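Clundora Help > Perception and grasping

Corner grasp picks the middle of the hem instead of the corner

Asked by Zhenhua Mao, Dec 9, 2023

I'm using the wrist camera to find corners on clothes lying flat on the floor. T-shirts in plain cotton are great, the detector is really quick and I love how little setup it needed! Sports tops are another story. The corner score map lights up all along the hem and the planner takes whichever peak comes first, so I end up with a handful of hem and the fold step gives up. Threshold is at the default. I've labelled 330 frames of my own if retraining is the answer, but I'd like to avoid it.

3 answers

Guoqing Li
Did you try raising the threshold? Worked for me on towels.

Xinyi Jin (accepted)
Oh, I had this one and it's a fun one to fix. Pale stitching on darker cloth gives the detector lots of strong little edges, and mesh makes it worse. Raising the threshold only thins them out – the false peaks are often stronger than the real corner.

What sorted it for me was two changes in the Skulow config:

1. Blur before scoring. Set pre_blur to 5. The stitches fade but the outline of the cloth stays.
2. Turn on contour_gate and set gate_px to 12. Any peak further than that from the cloth outline is thrown away, and what's left is ranked by how sharply the outline turns.

Then check the approach angle. Mine was coming in square to the camera whatever the hem was doing, so even a good corner got pushed along the floor. With align_to_edge on, the fingers come in along the hem line and close on the tip. It's lovely to watch when it goes right.

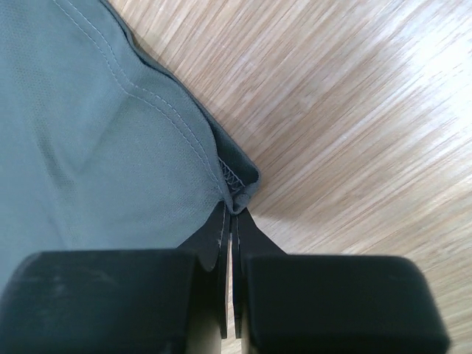 Wrist camera view with both changes on: fingertips closed on the corner, hem running up and to the left.

If your floor is shiny, mask the glare too, or the outline will wander off into it. I keep the mask in the same file as the gate settings.

Zhenhua Mao
Brilliant, thank you! Ran 29 picks on the sports tops with the gate on and the hem grabs are gone. Still get the odd miss on sleeves.

Mostafa Fawzy
Adding to this as I'm on the older Brevar build: contour_gate is called edge_gate there and it's off unless you also set use_outline. No warning if you forget, it just carries on as before. For sleeves I'd try a smaller gate, but I haven't tested it much.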